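Visit report: Brolten open day, Orkstead site

Date of visit: 2019-03-18

Brolten opens its Orkstead building to outside visitors twice a year. The spring one is aimed at schools, small manufacturers and anybody from the council area who puts their name down in time. I went on behalf of our maintenance group at Postness, mainly to look at the packing line, and stayed for the robot demonstrations in the afternoon. These are my notes, tidied up a bit.

Getting there

Orkstead is easy to reach by car, but the visitor parking is behind the building and the sign for it faces the wrong way if you come from the highway. I drove past it. Sign-in was at the side door. They hand you a vest and safety glasses and you watch a video, which covers walkways, alarms and where not to lean. Closed shoes are required and they do check. One couple was sent back to their car.

The building is 1,842 square metres on the ground floor, with offices and the training rooms upstairs. The guide said it had been a furniture warehouse, and you can still see the old bay numbers on the columns.

Morning: packing line

The line fills and closes small cartons for a number of customers. The target rate on the board was 798 cartons an hour. It was stopped twice while we stood there, once for a label roll and once for something at the far end that was fixed before we got close enough to see it.

What interested me most was the changeover. They used to do it with spanners and a printed sheet. Now the guide rails have fixed stops for each carton size, colour coded, and the operator enters the size at the panel. The guide put the changeover at around 4 minutes for the common sizes. We are nowhere near that at Postness, and most of what they have done could be copied without buying anything large. I asked for the drawing of the stop blocks and was told to put it in an email.

The compressed air setup was less impressive. There were two audible leaks near the closing station, and the drain on one of the filters was full.

Lunch was sandwiches in the upstairs room. There was not enough seating, so a lot of people ate on the stairs.

Afternoon: robot demonstrations

There were three stations in the training area and groups moved between them. The first was palletizing with empty boxes, standard stuff. The second was a bin picking cell, which was down for a camera fault when our group reached it. The operator talked us through the software on a monitor instead — useful, but it went on too long for the younger visitors.

The third station belonged to the Tai project, Brolten's training program for apprentices. They use an arm with a two-finger gripper to hold ordinary tools, and the task for the day was drawing with a marker on a flat pale surface. It sounds trivial. The point made by the trainer was that a pen shows up every error in the setup. If the pen sits at a slight angle in the fingers, or the surface is not quite level, the line gets fatter or thinner and everyone in the room can see it. Apprentices start with single strokes and move on to letters when their supervisor is satisfied.

There is also a small camera at the wrist, and its view goes up on a screen beside the station, so you see the work from just behind the fingers.
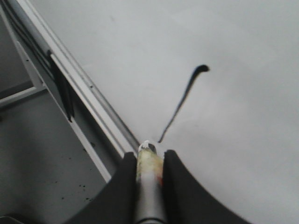 Tai station, wrist camera view: marker held in the gripper, with a single stroke on the drawing surface.

Visitors could ask about the program afterwards. Each apprentice logs practice time, and the highest total on the wall chart was 579 hours. The arm is also used for peg fitting and for wiping down surfaces, though neither was shown. I asked how they deal with pens drying out. They go through a lot of pens.

For our own purposes the Tai material is worth a second look. We have one idle arm and no budget for a course, and a drawing exercise needs very little in the way of parts. The trainer offered to send the exercise sheets in April.

Follow-up

Email Brolten for the stop block drawing and the carton size chart.
Ask for the Tai exercise sheets if they have not arrived by the end of April.
Check our own filter drains, having complained about theirs.
Next open day is in spring, registration through the Brolten front desk. Groups are limited, so book early — and park at the back.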